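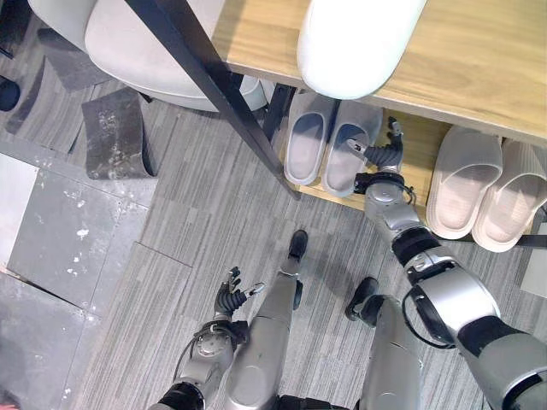
Retail Operations 2 – Handout 6
Stock turn, markdowns and the end-of-season count
Notes by Majdi Shboul. Bring a calculator.

Before we start
Last week = buying. This week = what happens once you own the stuff. Most of you said the buying case was the hard part. Holding stock is harder, wait and see.

Read the Zolo case before class if you haven't. Four pages, no excuses.

1. Stock turn
How many times you sell through your average stock in a year.

Stock turn = cost of goods sold / average stock at cost

Both at COST. Half the class mixed cost and retail on the last quiz. If sales are at retail price, take the margin off first.

Average stock – simplest way is opening plus closing, divided by two. Bad for seasonal goods. A sandal shop looks empty in winter and stuffed in spring, so opening and closing on the same quiet date tells you very little. Better to average the monthly figures if you have them.

Worked example, single line at Zolo:
Units sold in the year: 2000
Average units held: 800
Turn = 2.5

Units are fine here as it's one line with one cost price. Mixed lines, go back to money.

Is 2.5 good? Depends. Terrible for bread. Slow for fashion shoes, normal enough for a small store carrying full size runs. Always compare with the same kind of shop, never with the one next door.

2. The size problem
Footwear is worse than most clothing for this. One style in one color can mean eight or nine sizes, and the ends of the run sell slowly. You can't leave them out either, customers with small or large feet stop coming.

Terms you need:
Size curve – the share of each size you expect to sell
Broken run – a style with the middle sizes gone
Core line – reordered all year
Fashion line – bought once, sold out or marked down

A broken run still counts as stock on paper. It doesn't behave like stock. Hussam Abu Hammour (guest talk, week 4) called it "dead wood with a bar code" and his rule was to move a broken run off the main display the same day the second middle size goes. Harsh but think about why. A customer who asks for a size twice and gets no twice walks out.

3. Shelf space
Space costs rent, so every shelf has to earn. Measure it as margin per foot of shelf, not sales per foot. Cheap house slippers can beat dress shoes on this becuase they sit close together and go out in pairs of pairs (one for me, one for the guest room).

Things that change the figure:
– height. Eye level sells, ankle level doesn't, except kids' lines
– facings. Going from one to two helps a lot, from four to five hardly at all
– neighbors. A slow line beside a fast one picks up a little
– gaps. A few gaps look busy, a lot of gaps look closed

Display pairs get scuffed and handled. Decide in advance if they're sold as new or written down, and write the rule somewhere the staff can find it.

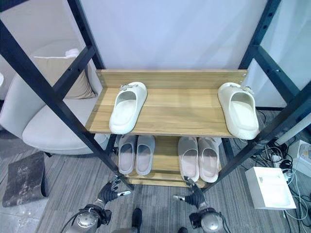
4. Markdowns
Early and small beats late and large, in most cases. The longer you wait the fewer people want it at any price.

Markdown % = (old price – new price) / old price x 100

Example: old price 48, new price 36. Markdown is 12, so 25%.

Note some textbooks divide by the NEW price. We don't. If you're using a borrowed book check which one it is before you hand anything in.

Two cases to compare:
Vuketti – one deep cut at season end, everything gone in a week, thin margin
Matar – three small cuts, slower, better margin, but staff re-ticketing all the time

Neither is wrong. Labor cost is what decides it and people forget to put it in.

5. The count
Book stock – what the system says
Physical stock – what's on the shelf and in the back
Shrinkage – the difference, when physical is lower

Book 328 pairs, physical 320. Shrinkage eight pairs, 2.4% of book. Causes: theft, supplier short deliveries, bad scanning, and odd shoes. One left shoe is not half a pair! Write it off until the right one shows up.

Count in pairs all the way through. Somebody always counts single shoes in one bay and then teh total is nonsense.

Homework
a) Stock turn for the Findier data sheet, monthly average method
b) Half a page: Vuketti or Matar, which would you pick for a shop with two staff, and why
c) Read ahead on supplier terms, first section only

Hand in at the start of class. On paper please – I lose emails.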